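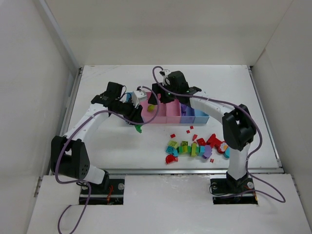
Workshop tips: sharing the sorting bench with a pair of arms

We refurbish building-brick sets at Flurnden, mostly for schools and lending libraries, and since July a good part of the sorting has gone over to the arms. I love it. My wrists love it more! A few of you at the Flirnberg shop have asked how we set up our days now, so these are the habits that have stuck.

Spread the pile before you start
Arms do badly with a heap. Tip the bricks out, then sweep them flat with the side of your hand until most are lying on their own. A bit of touching is fine, but a brick standing on top of another one will cost you a retry, and you'll be sitting there willing it on. We put out 76 pieces at a time on a big table and far fewer on a small one.

Keep bin colors apart from brick colors where you can
This one is for the people more than the machine. A pink brick in a pink bin vanishes when you're doing the end check, and you end up running your fingers along the bottom. If you only have bright bins (we only have bright bins), put the closest color match in the bin farthest from it and write the layout on the wall by the light switch.

Wipe the fingertips
Old bricks come in sticky. Juice, modeling clay, who knows. A cloth barely damp with plain water, then a dry one, every 2 hours. Do it with the arms stopped and the switch off, every single time, even if it's only a quick dab. Same goes for picking up a dropped brick. Reach in after the arms are stopped.

Tape down anything that slides
Bins creep. You won't see it happen, you'll just find bricks landing on the rim late in the afternoon. A short piece of tape at the front corner is plenty, and it peels off when you wash the bins. Change the tape when it starts to curl.
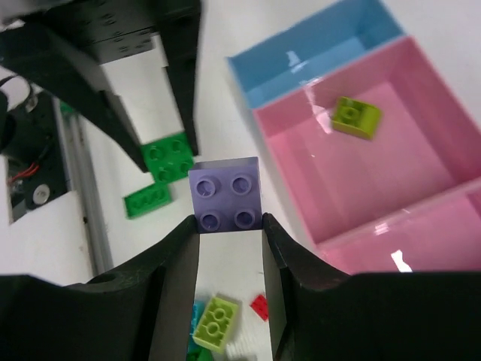
Leave the odd pieces for people
Flowers, curved bits, anything with a hinge or a chewed stud – we pull those first and do them by hand. It takes a few minutes and it's the nicest part of the job, if you ask me. I used to rush through it because there were crates waiting. Now I get to look at a brick properly, decide if it can be saved, and sometimes find the missing half of something from last week's crate.

The job really has changed, by the way. Before, four of us sorted all morning and packed all afternoon, and by the end of the week I was dropping things at home. These days one person minds the bench, one does repairs, and the other two check sets against the list and pack. We swap at lunch. Don't let one person become "the robot person" – it gets lonely over there, and when they're out sick the rest of you are stuck. Garba Afolabi wrote our start-and-stop card, and anybody who can read it can run the bench. Keep it to a single side of paper and put it in a plastic sleeve.

Agree on who calls a stop
Anyone does. Put that at the top of the card. New folks will hesitate, so have them practice stopping it on the first morning, several times over, before they learn anything else.

Count sets at the end, never speed
We had a tally of picks per hour taped up for a while and it made everyone grumpy, me included. Finished sets on the shelf is the only number we write down now. 30 is a good day for us, and a slow day is fine too.

Let the arms wait
If you need a minute to clear a bin, take it. It is so easy to start hurrying to keep up with a machine that does not mind at all!

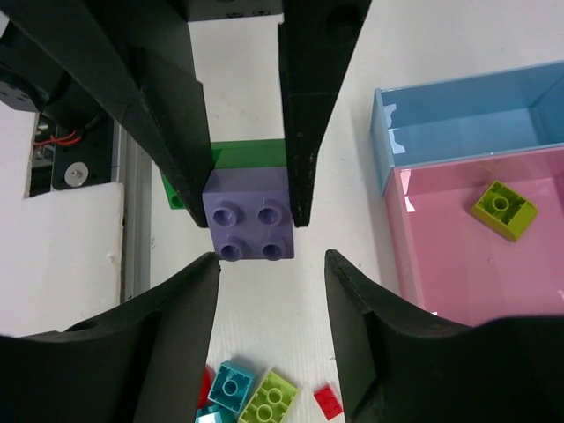
Aliyu: We went through the same thing at Jusitis last year and I'd add one more. Talk about the hours before it arrives. Our crew spent weeks wondering whose shifts were going to be cut, and it soured everybody on it before it had sorted a single brick. Once we had it in writing that the hours were staying put, people got curious and started suggesting things. Also, do you sort by color first or by size? We've gone back and forth.

Color first, then size, for us. Small hands unpacking a set want the colors together, and the size split goes quicker once the colors are out of the way. Try it on one crate of 100 and see how your end check goes. And yes to the hours, absolutely. We had that talk over lunch, a bit late, and I'd have it much earlier if I were doing it again.

Storing the leftovers
Shallow trays with a lid, one layer deep if you have the shelf space. Label the short end so you can read it with the trays stacked. Wash before storing, and let everything dry overnight on a towel with the studs facing down so the water runs out of the hollows.

Updated 13th January with the bit about tape.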